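Wodotgate Home Help > Furniture and Floors

Pale table top – oil it, wax it or leave it alone?

Posted by Carmela Zanetti, 28 January 2023

Hello all, hoping somebody here knows more about wood than I do (not difficult!). We bought a second-hand table from a couple in Zandness before Christmas and I love it to bits, but I haven't a clue what's on the surface. They'd had it 14 years and couldn't remember ever doing anything to it apart from wiping it down. My mother-in-law says oil it, my husband says leave it be, and the man in the hardware shop tried to sell me a tin of something for £19 without asking a single thing about the table.

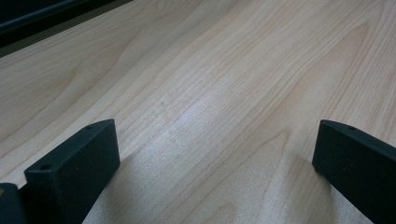

My worry is that I'll put oil on top of a varnish and end up with a sticky mess. I did exactly that to a bookcase once and it never recovered. The grain is lovely, all long wavy lines with big arches in places, and there's a whitish patch of shine where the light catches it, so I'm guessing there is some sort of finish on there. Is there a way of telling which sort? And is it solid wood or veneer, and does that matter if I only want to freshen it up a bit?

We eat at it every day and I do a lot of baking, so whatever I use has to be all right with food around.
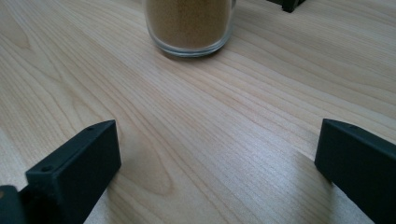 Same table with a glass jar on it – you can see the grain a bit better here.

Gaetano Donati
Member, 1562 posts

Lovely bit of grain, that. Try the water test first. Put a few drops somewhere that doesn't show and leave them for ten minutes. If they're still sitting there in beads, there's a sealed finish on it, varnish or lacquer, and oil won't soak in. It'll just lie on top and go tacky, same as your bookcase. If the wood darkens underneath, it's bare or it's been oiled and has worn thin, and you can give it another coat.

As for solid or veneer, get down on your knees and look at the end of the top. On a solid board the lines on the surface carry on over the edge. If there's a thin layer on top of something plainer then it's veneer. I couldn't tell you from a photo and I wouldn't trust anyone who said they could. It does matter if you're thinking of sanding, so check before you go near it with any paper.

If it's sealed, warm water with a drop of washing-up liquid, cloth wrung right out, dry it straight after. I'd leave it at that.

gwynne_1323

I use olive oil on mine and it comes up a treat

Gaetano Donati
Member, 1562 posts

Please don't use olive oil, it goes rancid and you'll smell it by the end of February. Food-safe hardwax oil if the water soaks in, nothing if it doesn't.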